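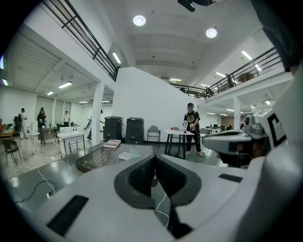
Two hand-held grippers in a large white-walled interior, one carrying a printed marker panel.

Medication lists in the home: revised procedure

14 Nov 2020

The revised procedure for medication lists takes effect in January for all Salley home care clients. It replaces the section on medication in the current family handbook. Clients who manage their own medication without help from an aide are not affected, although they may ask for the same review.

Under the present arrangement, the list kept in the home folder is updated when a family member or a nurse reports a change. Changes reported by phone are entered at the office and a new page is printed for the next visit. The weak point is the time between the change and the new page. During that time the folder, the pill organizer and the pharmacy record can each say something different.

What the review found

Evanthia Stefanou and Siamak Kiani compared the home folder with the pharmacy record for 3168 visits in which an aide gave a medication reminder. In 2238 of them the two matched in every line. The remaining 930 had at least one difference. Most differences were small: a brand name on one list and a generic name on the other, or a vitamin missing from the folder. A smaller group involved the dose or the time of day.

Differences were most frequent after a hospital stay. A discharge summary will often list a new drug without saying whether an older one for the same condition should be stopped. If both bottles are in the kitchen, both may be taken. Blood pressure tablets, water pills, blood thinners and sleeping aids appeared in this group more than other types.

The review did not look at whether any client was harmed. It compared written records only. Visits made during the first week of service were left out, as the folder is still being assembled at that stage.

The new list

Each client will have one list, printed on a single yellow sheet and kept at the front of the home folder. The older white pages will be removed by the nurse and filed at the office. The yellow sheet has a column for each of the following: name of the drug as printed on the bottle, other name, strength, amount taken, time, reason, prescriber, and date started. Drugs taken only when needed go in a separate block at the bottom, with the maximum amount in one day.

Items bought without a prescription are to be included. This covers pain relievers, antacids, cold remedies, eye drops, laxatives, herbal products and supplements. Families often leave these off, and several of them change how prescribed drugs work. Grapefruit juice is noted in the allergy and food line where it applies.

When a drug is stopped, the line is crossed through once and dated. It is not erased. The nurse prints a clean sheet after three crossed lines, or sooner if the page is hard to read.
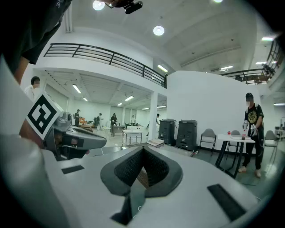 Gripper with black mesh pads on the inner faces of its fingers; a second unit and its marker to the left.

After a hospital stay

A nurse will visit within 96 hours of discharge to go through every bottle in the home against the discharge summary. The visit takes nearly an hour for most clients. It is part of the standard service and is not billed separately. Until it has taken place, aides may give reminders only for drugs that appear on both the old list and the discharge summary at the same dose. Anything else is referred to the nurse line before the client takes it.

Families can shorten the visit by doing the following beforehand:

Put all medication in one place, including anything kept in a purse, bedside drawer or refrigerator.
Leave the pill organizer as it is. Do not refill it from memory.
Keep the discharge papers together, including the pharmacy receipt.
Write down any dose that was missed or taken twice since coming home.

Bottles for drugs that have been stopped should be kept apart until the nurse has seen them. Aides are not permitted to discard medication. The nurse will bag and label what is no longer in use, and a family member can take it to a pharmacy that accepts returns.

If the hospital has changed a drug and the regular doctor has not been told, the nurse will call the doctor's office. The client or the person holding health care power of attorney must have signed the contact form. Forms signed before this year remain valid unless the doctor has changed.

Pill organizers and dispensers

Weekly organizers with four compartments a day remain the default. They may be filled by a family member, a nurse or the pharmacy, but not by an aide. The person who fills the organizer initials the yellow sheet each time.

Clients with a Lesix locking dispenser should note that a change in dose requires the tray to be emptied and reloaded. Adjusting the alarm alone does not change what is in the compartment. The tray key is to be kept with the family contact or at the office, and a spare should not be left in the home folder. Veko pharmacy will fill dispenser trays for clients who have all their prescriptions there. Allow 10 days for the first tray.

Dispensers do not suit everyone. A client who cannot hear the alarm, or who moves the tablets to another container after they drop, is better served by a reminder visit. Golnar Kazemi can arrange a short trial before a family commits to either.

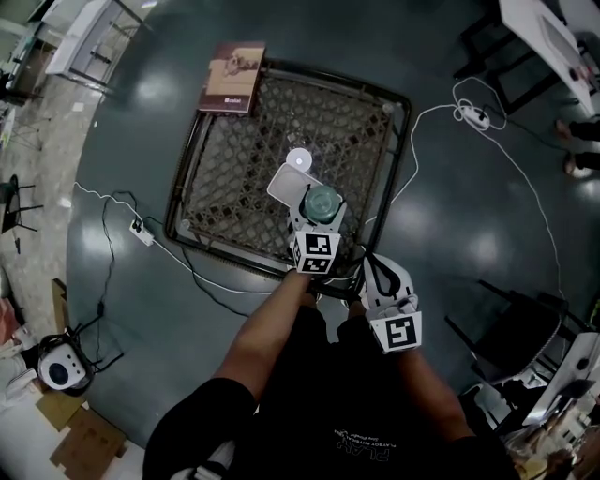
Two hand-held grippers held over a black metal-framed crate, one gripping a dark green cylindrical object.

Refusals and missed doses

If a client declines a dose, the aide will offer it once more later in the same visit and then record the refusal. Tablets will not be crushed or mixed with food unless the yellow sheet says so. Some tablets release slowly and are unsafe when crushed. Two refusals of the same drug in a row are reported to the nurse line on the day of the second one.

A missed dose is not made up by doubling the next. For insulin, blood thinners, seizure drugs and drugs for Parkinson's disease, the aide calls the nurse line as soon as the gap is noticed.

Residents at Andreadis House

Medication at Andreadis House is handled under the building's own license and its lists will keep their present format. Residents who also receive Salley visits will have a copy of the yellow sheet in their apartment. Ulla Tikkanen is the contact for both sets of records.

Scheduling

Nurses will replace the white pages during regular visits through January. No separate appointment is needed. Families who want to be present should tell Eleni Omerović at the scheduling desk when the visit calendar is mailed. Copies of the yellow sheet for relatives living elsewhere can be requested from the same desk, with the client's written consent.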